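Tarnik Respite House

Tarnik Respite House is a short-stay centre in the village of Stilby for children and young people who are cared for at home by their families. It offers overnight stays, day places and a small programme of weekend outings. The house is run by the Moodley Trust, a charity that also keeps a family support office in the neighbouring town of Tistska.

History

The building was put up as a boarding house for seasonal workers and later served as a village library. The Moodley Trust took on the lease after a long period in which the upper floor stood empty. Work began in February with the removal of the old staircase, which was too narrow for a lift shaft to be fitted beside it. The first families used only the ground floor, as the bedrooms above were still being wired.

A second building phase added a covered entrance, a laundry and a separate door for ambulances. The former reading room became the main day room and kept its tall windows and part of its shelving.

Services

Overnight stays are usually booked for a weekend, though up to 5 nights may be taken together during school holidays. Each child is given a named member of staff for the length of the stay. Families bring their own medicines, feeds and bedding if they wish to, and a written care plan is gone over on arrival.

Day places run on weekdays outside school hours. Activities include cooking, music, ball games and table crafts. Brothers and sisters may attend on two afternoons a month, when the garden and the day room are shared.

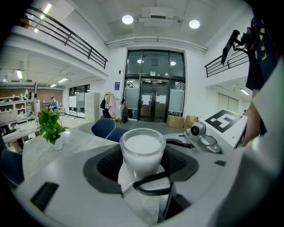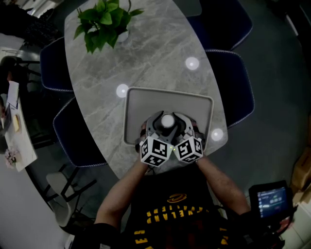 A glass of milk (first picture) and a small white ball held over a tabletop (second picture).

Outings are arranged with the Tistska office and go mostly to the coast, the swimming baths and a farm outside Stilby. Transport is by adapted minibus. Parents are not required to come along, but one seat is kept for a relative on longer trips.

Funding

The trust pays for the house through grants, legacies and a yearly appeal. Families are asked for a contribution towards meals, which is waived for those on a low income. No charge is made for nursing care. The appeal takes place in spring and includes a sponsored walk of 33 kilometres from Tistska to Stilby, with a shorter route for families.

Firms in the district give goods as well as money. Gifts in kind have included garden furniture, paint and a second-hand piano, which stands in the day room.

Admission

Places are open to those under 18 living in Stilby, Tistska and the villages between them. Referral may come from a family doctor, a school or the parents themselves. The house has 70 families on its register (6/3/21). Priority for overnight stays goes to households with a single carer.

See also

Moodley Trust
Stilby
Respite care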